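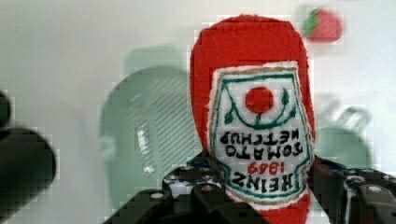 Subject: Re: [drurelton-toylib] Moving the catalog to Flasow before June

Earlier on this thread, at 9:40 pm:

> Hi all, we've had a quote back from Flasow and it looks very good. They
> import our old records for free, members reserve toys from their phones,
> and overdue reminders go out by themselves. They say libraries our size
> see far fewer missing pieces in the first year. $2,000 a year, and the
> first 13 months are billed as 12 if we sign before June. Can we get a
> quick yes or no from everyone?

I'm a no for now, and I'd rather say why than just vote.

"Far fewer missing pieces" compared to what? We have 1,567 records and I would bet a good share of them are for things that left the building years ago. If you import a bad list into a nicer program, you have a nicer bad list. The free import is the part that worries me most. Did anyone ask what it does with duplicates? Our play kitchen records are a mess. Half are entered as sets, half as single pieces, and a few are both.

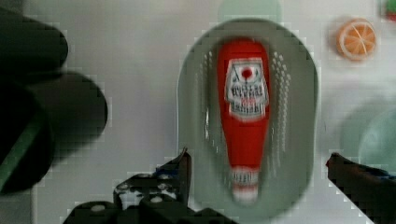
Two replies came to me off-list. One member wrote that the reminders alone would be worth the money, as she has paid late fees twice on play food she thought was already back. Fair enough. But we have an email tool now that can send reminders, and we stopped using it when people complained about getting them.

I also looked at the terms. Flasow's setup page talks about "unlimited items," and then the small print puts anything over 1,000 records on the next plan up. No price listed. The quote doesn't say which plan we're on. Maybe there's a simple answer, but I would like it in writing.

Benmoussa gave us the same kind of pitch for the barcode stickers, if anybody remembers. They were going to survive anything. They came off in the sink, and they never stuck to cloth at all. We still have a box of them behind the puzzles.

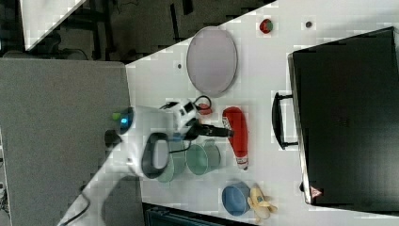

*Play food and an oval plate on the white table.*

What I'd want before voting yes:

- a test import of the kitchen shelf only, so we can see how sets come out
- the real yearly price for our number of records
- how we get our data back out if we quit (Flelex wanted a fee for that, remember)

If they won't do a test import for a customer they want by June, I'd take that as an answer too.

Somebody please also check whether the phone app works for members without an email address on file.

-- 
Sent to drurelton-toylib. Reply to list by default, please trim your quotes.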